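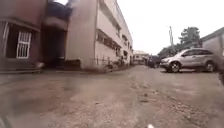 What is happening to the lane in Zandport?

The unpaved lane between the apartment buildings is getting a firm, properly drained surface, with work beginning in December and the people who live along it helping to decide how it is done.

ZANDPORT – Geria, the neighborhood improvement association, is delighted to share that funding is now in place for the lane project so many residents have been asking after, at meetings, in letters and (quite often!) while stopping us on the way home with the groceries.

Anyone who walks the lane knows it well. The ground is packed earth with sand and gravel in it, a bit rutted, and there are stones to step over. It has served its neighbors for a long time, and they have been very patient with it through a good many rainy seasons.

The plan covers 200 meters of lane and will be carried out in four stages, so that residents can always get to their own front doors. Crews from Drustent, the paving contractor chosen for the job, will first level the ground and lay drainage, and then set the new surface on top. Parking will be moved one stretch at a time, and notices will go up before each move.

"My mother pushed my stroller down this lane, and now I push her wheelchair down it, so you can imagine how I felt when the letter came," said Ximena Daza, who chairs the residents' group. "We asked for something simple that drains well and is kind to wheels, and I believe we are going to get it."

Geria received 276 replies to its household survey, and the wishes in them shaped the design from the start. Drainage came first by a long way, followed by lighting and then by keeping the trees, which will stay where they are.

"People wrote whole pages to us, front and back, and we read every one," said Amancay Painemal, project coordinator at Geria. "Somebody even drew us a map of the puddles, and our engineer has been using it!"

That engineer, Ehsan Parsa, will be on hand at the open evening in the Zandport community hall, starting at 7 p.m., with drawings to look over and samples of the paving to walk on. Coffee and cake will be served, and children are very welcome. The date will be posted in every entryway.

Residents who need help with access during the work, or who are expecting a delivery or a move, are warmly invited to get in touch with Nélida Escobar at the Geria office, who will be glad to arrange things with the crew.

Press contact: Santino Quezada, Geria, Zandport

We use cookies to improve your visit to this site. By continuing to browse, you agree to our use of cookies. Accept | Manage settings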